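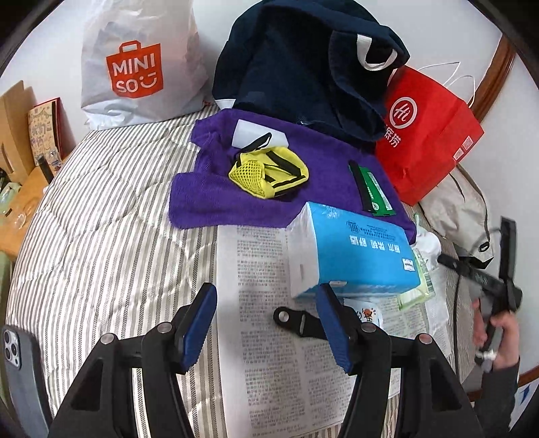
Ashour > Galleries > Bags and Packing

The Great Bed Sort

29 Dec 2021
By Do-yoon Noh

I love emptying bags. I love it more than filling them, which is probably a strange thing to admit on a page that is mostly about packing, but there you go! Everything I own that is small and useful spends the year sinking to the bottom of something, and once in a while I haul the whole lot into the bedroom, tip it out on the striped bedding and get reacquainted.

I wanted to go from 3 weeks of living out of bags to a bed I could sleep in, with everything back where I could find it, and I gave myself 70 minutes on the kitchen timer. Angus Dunstan, who writes the travel pages for Ashour and folds a shirt better than anyone I've met, kept me company over the phone and had opinions all the way through.

I've put my notes in among the pictures, so scroll slowly if you like this kind of thing (I know some of you do — the comments under the May pantry gallery ran for pages).

Small things first

The purple towel is the hero of this part. I spread microfiber under the odds and ends whenever I sort on a bed, and it is such a good trick! Little things stay put on it and don't slide down into the folds of the duvet, and at the end you can pick up the corners and carry the lot to a table if you run out of steam. The yellow mesh pouch with the black trim went on there straight away. I adore a mesh pouch. You can see what's in it, it weighs next to nothing, and it dries on a hook overnight.

Newspaper is the other thing I swear by. A sheet laid flat gives you a spot for anything you haven't made up your mind about, like that little black strap bracket. Orphan hardware always gets a stay of execution in my house. I once threw out a buckle and found the bag it belonged to 2 days later, and Angus still brings it up.

The blue and white box landed on its side near the newsprint and I left it that way while I dealt with its neighbors. Boxes are easy. They stack, they have corners, they tell you on the outside what they are. I save them for when I'm flagging. 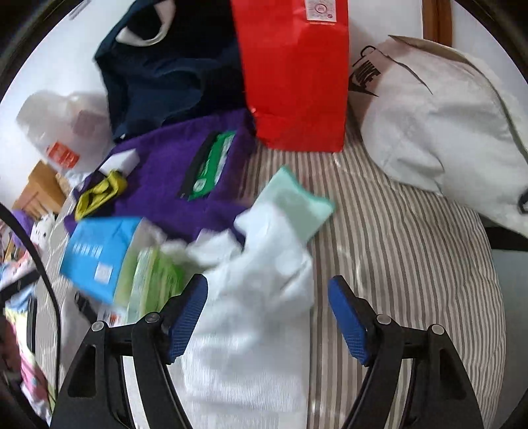

Bags inside bags

Now for the big soft stuff! The navy bag is the one I would save from a fire. It slouches terribly when it's out against the wall, but it swallows a towel, a change of clothes and a book and still has room for the groceries. I've carried it with one strap over the shoulder for so long that I walk a bit lopsided without it.

The white-gray Nike drawstring is for shoes, or for laundry on the way home, or for whatever Angus has talked me into borrowing. Drawstrings get sneered at by serious packers and I don't see why. You pull one cord and you're done.

I have a soft spot for a good paper shopping bag too, and the tall red one is a beauty. It stands up by itself, so it makes a perfect sorting bin: things to give away go in the top, and once it's full you pick it up by the door on your way out. If you haven't got a paper one, the Vastel fold-flat crate does the same work, though it isn't half as cheerful.

And the purple bag with the zippered pocket — what a color! I like being able to make out the green packet through the pocket without opening anything. Flat packets belong in flat pockets, that's as close as I get to a rule.

What I'd do again

Cloths last. They're the padding, so they go in around everything else once the hard-sided things have found their places. I roll the thin ones and just stuff the thick ones (Angus, look away). The mint-green one is my favorite of the bunch, a really lovely soft shade next to the white.

I'd start with fewer bags on the bed, though. With all of them up by the headboard there isn't much striped fabric left to work on, and I kept shuffling things from one side to the other. Next time the biggest one waits on the floor until I call for it.

Up next is the hall closet at Durkance, where a reader has kindly offered me 60 coat hangers and a free afternoon. I can't wait!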